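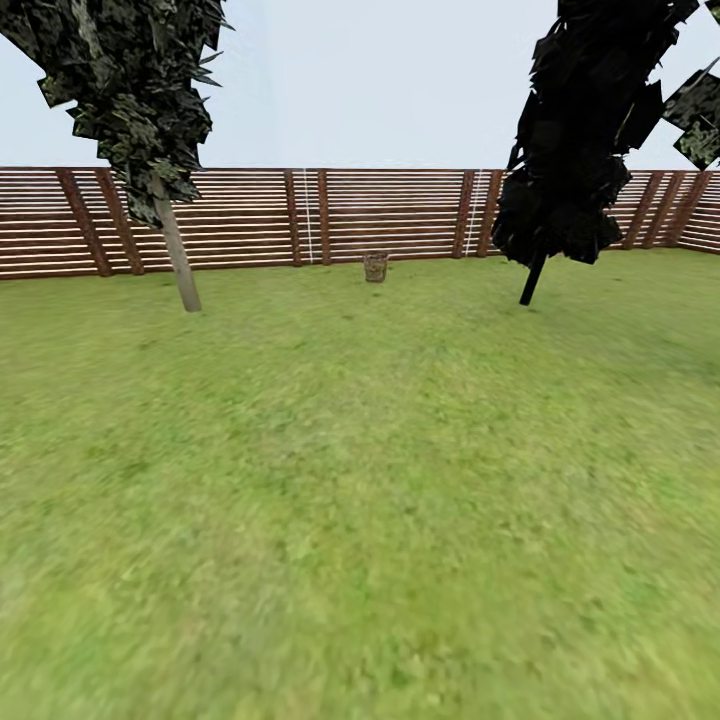
The simulated yard, with the basket on the grass near the fence.

Jatico opens backyard pickup task to remote operators

Jatico has added an outdoor cleanup task to Dristeck, its software for recording robot demonstrations in simulation. The task was made available to partner labs in June. An operator drives a simulated two-armed robot around a fenced lawn by remote control, and the session is logged as training data for a control policy.

The goal is stated in one line: the ball goes in the basket. Start positions for the robot, ball and basket are drawn at random within the yard at the start of each episode, so the operator often has to cross a long stretch of lawn before either arm is of any use. Earlier Dristeck tasks were set at a kitchen counter and had no driving in them.

Gerrit Smits, who leads the task design group, said the driving was the main addition. "At a counter you get an episode that is nearly all hand motion. In the yard a large share of the log is base motion with the arms parked. The policy has to learn when to switch, and the only source it has for that is the person at the controls."

The operator works with two handheld controllers. Each one maps to one arm, with the trigger closing the gripper. Thumbsticks move the base. Arm commands are taken relative to the pose held when the clutch button was last pressed, so an operator can release, bring the hands back to a comfortable position and continue. Base commands are capped at walking speed.

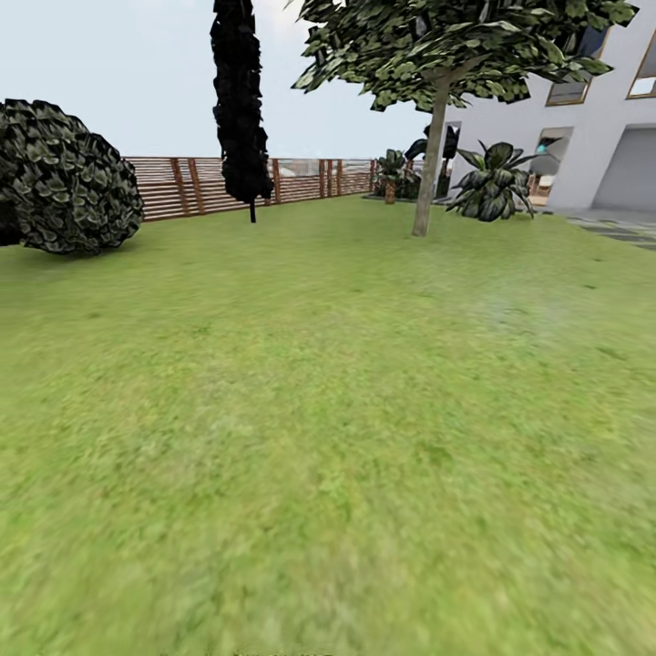

House side of the yard, with planting along the wall and stone paving at right.

The yard has a house, trees, shrubs and a slatted fence. Mutua Muriithi, who built the environment, said the layout was chosen for landmarks. In trials on a bare lawn, operators lost track of their heading after a few turns and spent time rotating in place to find the basket again. With a building along one part of the boundary and fence along another, he said, they turn once and go.

Ground texture close to the robot is drawn at low detail to hold the frame rate. Muriithi said this has drawn complaints from operators, who use the grass to judge speed, and that a sharper ground layer is being tested.

The first collection run was done with Kwok, a contract operator service, and produced 300 accepted episodes. An episode is rejected if it runs past the time limit, if the ball leaves the yard, or if the log shows a gap in the controller stream. New operators record 40 practice episodes before their work is counted. Kendra Cloutier, who supervised the run at Kwok, said most rejections came from the last part of the task, where the hand is above the basket and the rim blocks the view of the fingers. Operators were told to stop the base completely before reaching over the rim, and to keep the second gripper open and clear of the basket.
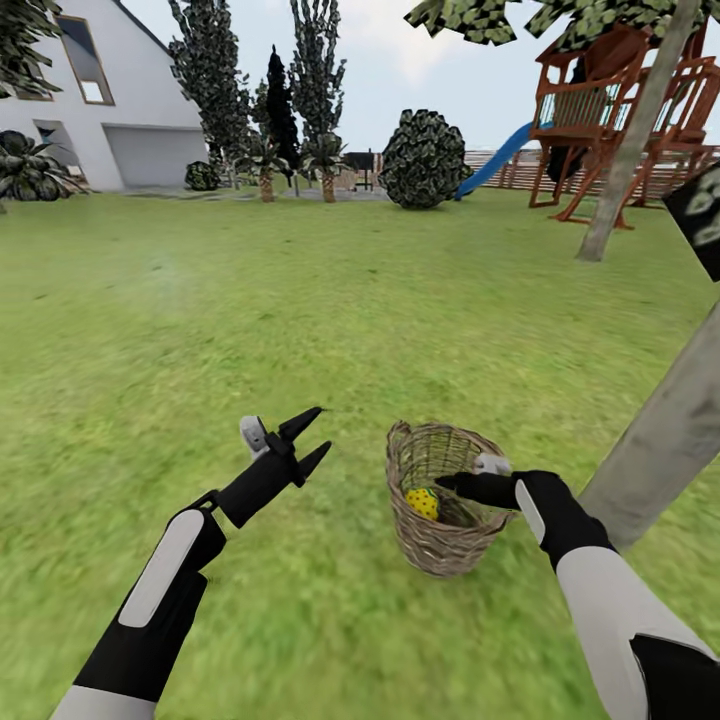 Data format and release

Each episode is stored with joint positions for both arms, gripper state, base velocity, raw controller input and the camera streams. Raw input is kept separately from the commands sent to the robot, so that a different mapping can be applied to it later. Control data is logged at 60 Hz.

Haris Jafri, who maintains the training code, said a baseline policy trained on the accepted episodes would be published with the data. He declined to give a success rate ahead of the release, saying the evaluation seeds were still being fixed. The full set comes to about 744 gigabytes uncompressed. A reduced version without the raw controller input will be offered as well.

Jarnow, which makes the handheld controllers used in the run, is preparing a driver update that reports clutch state directly. Dristeck currently infers it from the button log. Dirk De Graaf of Jarnow said the update is in testing and that existing recordings will remain readable.

Labs with a current Dristeck license can load the yard task from the task menu after updating.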